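Toddler will eat toast only if it is cut "correctly", otherwise big crying

Asked by Akua Osei in Food and mealtimes
262 views, 3 answers

Hello everyone. My son is two and a half years and since July he has become very strict with his breakfast. He eats toast and egg, nothing else, and the toast must be whole. If I cut it he cries until he is red and pushes the plate away. Yesterday he cried for 17 minutes, I looked at the clock because I was late for work.

At the nursery in Nondidby they say he eats everything, also porridge and banana. So I think he is not ill and he can chew well. We have moved flat this summer and I am asking myself if it is connected.
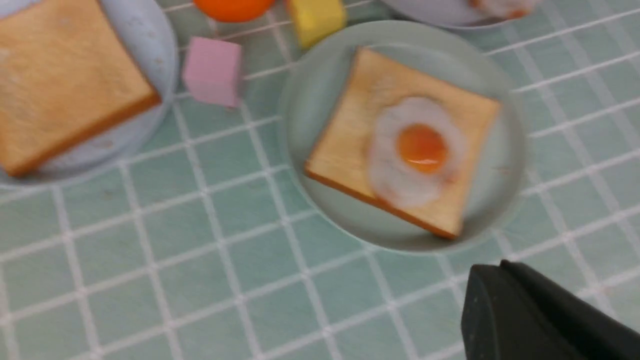 My mother says I should put the plate down and leave the room. My husband makes a second toast each time, and then we throw away the first one. I don't like either of these. What did you do with your children, and how long did it last? He is weighed next Tuesday at the clinic, so I will ask there too, but I would like to hear from parents.

Answer from Kutska
Accepted by the asker

We had the same with pancakes, it lasted for roughly four months. What helped us was to ask before touching the food: "Whole or cut?" He said whole, he got whole. After some weeks he started to ask for the knife himself (a blunt one, for children) and then cutting was his idea, so it was allowed.

I would not make the second toast. I would say once, calmly, "this is the breakfast today" and sit down with my own cup of tea. Leaving the room did not work with our son, he only came after me and cried in the corridor.

For the new food, put a very small piece next to the toast and say nothing about it. One slice of banana is enough. Some days it goes on the floor – this is normal.

Answer from Galanis

mine eats only pasta and he is 9, good luck

Answer from Kesora

I agree with the first answer. Please ask also the nursery how they serve the bread. In our case they gave it already cut in triangles and my daughter wanted the same at home, but I was making squares.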